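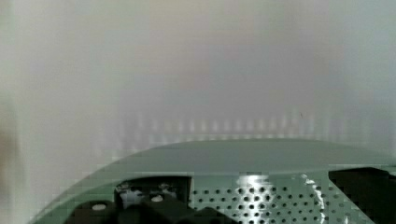 A listener at the Kornitz library wrote to me after I gave this talk there and told me her grandmother never measured anything for bread, so why should she buy a scale? I'd like to start with that letter, since it's a fair thing to ask, and I promised her I would.

*(Let them settle. Hand the jar of starter down the left side first, lid on!)*

## Opening

- Welcome, thank you for coming in on a Saturday when you could be in the garden.
- Her grandmother did measure. She had the same blue cup for most of her life, the same flour from the Valdovinos mill, and hands that had felt that dough every week. Most of us have a different bag of flour every month and a cup that came free with something.
- So the scale is for people like me, who started late and had no blue cup (I was well past forty, and my first loaf went to the chickens, who took their time over it).

## Flour and water

- Put the 2 bowls on the front table. Same flour, same weight, one with a little more water. Ask somebody to come up and poke them.
- A packed cup and a fluffed cup from the same bag can be very different. On my own counter the fluffed one came in 26 grams lighter.
- Whole wheat drinks more. Give it time before you decide the dough is too wet. I still get impatient here and reach for the flour, and I'm sorry every time.

## Waiting

- The long part, and the part I love best. Tell the story about the night train to Juner with the dough in my lap, but keep it short this time.
- A cool kitchen is fine. Mine is drafty from September on and the bread tastes better for it.
- Look at the dough, then look at the clock. If they disagree, go with the dough.

*(Water break. If we're running behind, skip straight to baking.)*

## Baking

- Heavy pot, lid on, then lid off. Any pot with a lid that can stand the oven, including the knob!
- Let it cool. I know. I've never managed it either with the first slice.

## Questions

- Somebody will ask about gluten. Say kindly that it's a different talk.
- Somebody will ask where to get rye. The Plustis co-op has it in the bins at the back, and they'll sell you a small bag if you ask.
- Recipe sheets are by the door. Please bring my jar back.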